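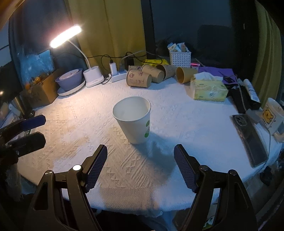
So I finally watched The Ferryman's Ledger all the way through, and then I watched it again two nights later, and I've been boring everyone I know about it ever since. My apologies to the people at work. This post is mostly so I can stop talking about it at lunch.

If you haven't heard of it, it's a small, slow thriller about a woman who takes over the accounts at a river ferry company in a made-up port town called Stengate. The man who had the job before her has disappeared. She opens the books, finds a passenger who has been buying a one-way ticket every Wednesday for years, and starts waiting on the dock to see who it is. For the first hour that's pretty much the whole movie. She adds things up, she drinks terrible coffee, she waits.

I know how that sounds! I tried it once before, on a plane, and gave up at the 21 minute mark. I thought the lead was stiff and the color was muddy and I wanted something with a car chase in it. A plane is a rotten place to watch this. Half of what matters is in the sound, and I had those free headphones that only work in one ear.

What got me to try again was the Clirville, my local second-run theater, which put it on as part of a winter mystery series. Tickets were cheap, it was raining, and my other option was cleaning the oven. There were 19 of us in there (I counted during the ads, it's a habit) and I don't think anyone looked at a phone once she got down to the dock.

The sound, then. There's a ferry horn that goes off all through the movie, and the first few times you barely notice it. It's just port noise. Then there's a scene in the office, late at night, where she's reading back through the ledger with her finger on the page, and the horn goes, and she stops. She looks at the clock. There's no ferry at that hour. The movie doesn't say a word about it, she just goes back to reading, and I had goosebumps all the way up my neck. On the plane I must have missed it completely, or I was asking for more pretzels.

The other thing I'd missed is how funny it is. The harbor manager has a running argument with a vending machine that goes on for the entire movie, and he loses every round. There's a bit where he tries to claim his lost coins as a business expense and she makes him fill out the form. She doesn't smile, he doesn't smile, and the whole row in front of me was shaking.

OK, complaints, so you don't think I've joined a cult. The middle section with the brother doesn't work for me. He shows up, he's angry, he breaks a lamp, he leaves, and I couldn't tell you what we learned except that he shouldn't be near lamps. The second viewing didn't fix it either. I also think the subtitles for the old sailor's dialect are a mistake, because she clearly can't follow what he's saying and it would be scarier if we couldn't either.

And the number thing. The figure 3,222 keeps turning up, on a ticket stub, on a door, at the bottom of a column, and I went home and read a very long forum thread about what it means. One person thinks it's a grave plot. Another thinks it's the count of crossings the missing man made, which I like a lot better, but then you have to explain the door. I have no theory. I kind of hope there isn't an answer.

I won't give away the last ten minutes. I'll only say that I was sure I knew who the passenger was, I was smug about it, and I was wrong, and when I watched it again every single clue was sitting there in plain sight. The coat! I can't say any more about the coat.

If you want to see it, the Clirville has it for one more week, and after that the only disc I could find is the Ukus one, which has a nice clean picture and a pretty dull making-of. Skip the making-of. Watch it at night with decent speakers, and if you get restless in the first half hour, hang on until she goes down to the dock for the second time.

Next up in the series is something with a haunted elevator. I've already bought my ticket.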